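About Us

Welcome, and thank you for stopping to read about us! Stekik is a small garment care and wardrobe service in Wadton, and we look after clothes for people who are away from home, people who are just back home, and people who simply have more laundry than hours in the day. We started 27 years ago with one ironing board in the back of a tailor's shop on Hegedűs Street, and although we have a good deal more room now, we still think of ourselves as the people you hand your coat to when you come in the door.

Most of our work these days is done in guest rooms. Hotels and inns all over town call us when a guest is staying for a week or longer and would like their things unpacked, hung up, brushed, mended or folded for the trip home. It's a pleasant kind of work, and a bit old-fashioned, and we love it. You get to know a room by its furniture: where the good light is, whether the closet door sticks, which chair is going to end up with yesterday's clothes on it (there is always one!).

We are very fond of denim, and we probably talk about it too much. A jacket should be lifted by the shoulders and laid out on a clean sheet, so you can straighten the collar and see to the buttons before it goes anywhere near a hanger. Jeans we like to hold up by a window and give a proper look over, knees and hems and pockets, and a coat rack close by is always welcome.
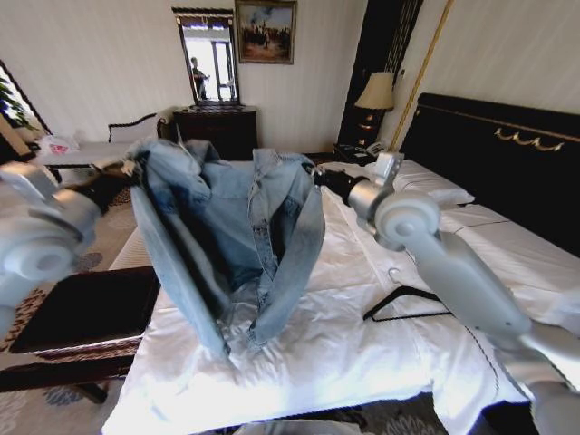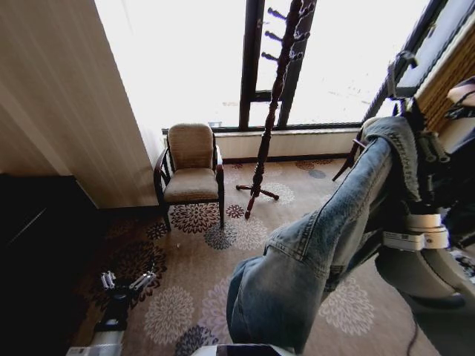
A guest who wrote to us in December said she had never once hung up a pair of jeans in her life, that hers had always lived in a heap, and that after a week of finding them on a hanger every evening she had gone home and bought a whole set of hangers for the spare room. She did add that her husband still uses the armchair. We were so pleased with that letter that it's now pinned up beside the front counter, next to the price list.

Our shop is open from 9 in the morning, Monday included, and you are welcome to bring things in by hand. We keep 800 spools of thread on the back wall, and matching an odd shade of blue is the kind of puzzle we enjoy. Buttons, hems, worn elbows and tired linings are all fine. For leather and fur we'd ask you to call first.

For longer stays we offer the Dunurus plan, named after the old inn where we did our very first room. It covers unpacking on the day you arrive, a fresh press whenever you want one, and packing on the day you leave, with tissue between the folds if you like it that way. Just leave word at the desk of your hotel, or ring us at the shop, and we'll come by with the brushes and a few extra hangers.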